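Minutes of the card table meeting, Flukeo, back office

Written up by me again, because I was the one who had a pen. Benedikt Fankhauser ran the meeting, and everyone who had said they'd come did come, plus the two from our Imden store, who brought a cake (lemon, very good, thank you!).

1. Last time's minutes

Read through quickly. One correction: I had written that the new sleeves were coming from Cellness. They are coming from Brunner. Cellness only does the mailing boxes. Sorry about that, I mix those two up every single time. Otherwise fine and approved.

2. Where we are with the fall cards

Benedikt went through the list. There are 122 designs in the catalog now, and 42 of them still don't have a settled place in any box. Most of those are the seasonal photo cards, which everybody loves and which are a pain to file, seeing as half of them could go under "trees" just as well as under "fall." We talked about this for much too long. I was for trees. Benedikt was for fall. Imden files them under "landscape," and I had no idea until last night.

Decision: seasonal photo cards go by season first and subject second. I lost, and I'm writing it down anyway.

3. The gold cards

The gold ones keep selling, and they keep getting scuffed when people pull them out of a stack. Imden had 28 come back since April with rubbed corners, and we have been quietly putting ours in the reduced tray, so our number is probably no better. Agreed that gold cards stand upright from now on and do not get stacked, ever, even for five minutes while someone looks for tape. I know this is aimed at me.

There was a question about whether the cardboard organizers are sturdy enough or if we should pay for plastic ones. Benedikt brought in a price from Brunner and it was read out and there was some groaning. We stay with cardboard through the holidays. If a divider starts to lean, fold a strip of card stock along the bottom of the slot - it works better than tape and doesn't leave gunk on the sleeves.

Also, tags. Please write the tag before you fill the compartment. I opened a box last month with no tags whatsoever and had to take out every card to find the one I wanted. Pencil is fine. Block letters, please, especially if your handwriting is like mine.

4. The mailing boxes

We're down to 57 of the small flat ones. Imden has plenty and will bring a bundle over on the next run. The large ones are too deep for single cards, so don't use them for that, the card slides around inside and we get the emails.

Someone asked about padding. We didn't really get anywhere with this. Tissue paper looks nice and costs more than I thought. To be picked up again next time.

5. The table

My item, so I'll be long about it. I love the light wood table and I'm so glad we kept it, but it's really two tables pushed together and the seam is exactly where everybody wants to set a box down. Things wobble there. Cards slip in there! I have fished cards out of that gap with a ruler more than once.

So, agreed by everyone: organizers go fully on one side of the seam or fully on the other. Cables get run toward the back when you're sorting, and if your laptop is plugged in, please don't loop the cord through the part of the table where the cards are. The router can stay where it is (we tried it on the shelf and the signal in the front room got terrible). Drinks go on the white counter and stay off the table. Phones too, if you can bear it.

I also asked for a second lamp. Benedikt said maybe. I'm putting it here as a yes and we'll see if he reads these.

6. How we handle and file

A short one. Hold a photo card by the edges when you can, and look at the front before you file it, because a few of the fall designs are very close to one another. The golden one with the bare tree is a favorite of mine and I want a whole row of it at the front of the box. Gold cards upright in their compartments, as under item 3. 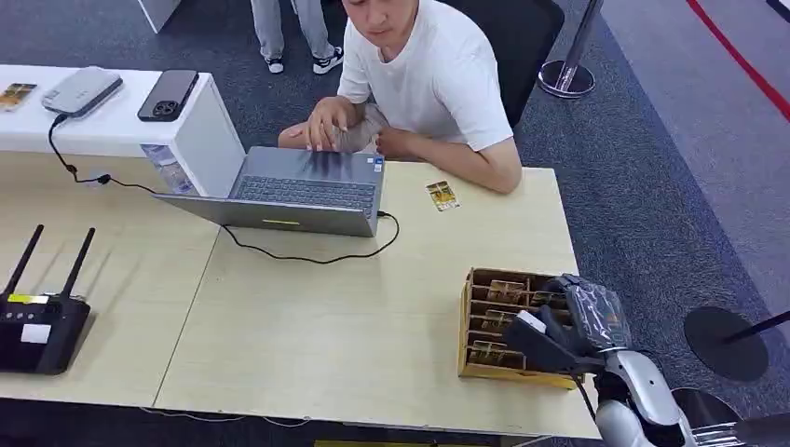
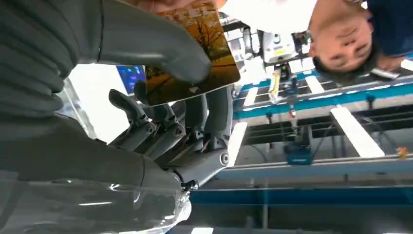

We also said that a box isn't finished until somebody other than the person who filled it has looked through it. I'll do the Imden boxes and they'll do ours, and we swap the week after the delivery comes in. If you find a card in the wrong place, move it and make a note on the sheet so we can see which designs keep wandering off.

7. Anything else

The big scissors are missing again. If they're in your car, bring them back.

Imden would like to have the next meeting over there and we said yes, as long as we can park. Benedikt will bring the list with the designs that still need a place, and I've been asked to type up the new filing order on one page and stick it to the inside of the cupboard door - it will be up by the time you read this, or very shortly after.

Leftover cake is in the fridge, in foil, on the second shelf.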